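Two weeks of teleop

Fri 30 June

I passed 184 demonstrations this morning, all of them recorded by hand with the leader arm. The target Laiba set for this task is 661, so there is a way to go.

The job is sorting: pick up an item, drop it in one of two bins, go back to start. I drive the leader arm and the follower copies me. The first days were slow because I kept moving at my own speed and the follower lagged, so half the grasps landed short. Naheed told me to pause before closing the fingers. That helped more than the gain changes we tried.

I also threw out a batch where I had corrected myself in mid-air. The policy had learned the wobble. Now if I miss, I stop and record again.
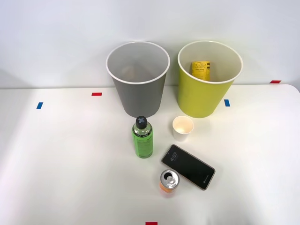 Resets take longer than the demonstrations do. Between episodes I move everything to a new spot by hand, and I try not to fall into habits, like always putting the bottle on the left. The colored tape on the table stays put. The phone is the hardest thing in the set to demonstrate, flat on the table with hardly any edge to get under. The paper cup needs a light squeeze, and I'm still not consistent with it.

Zewditu is taking over the leader arm for the next batch, so we'll get a second driving style in the data. I'll post the training results after that.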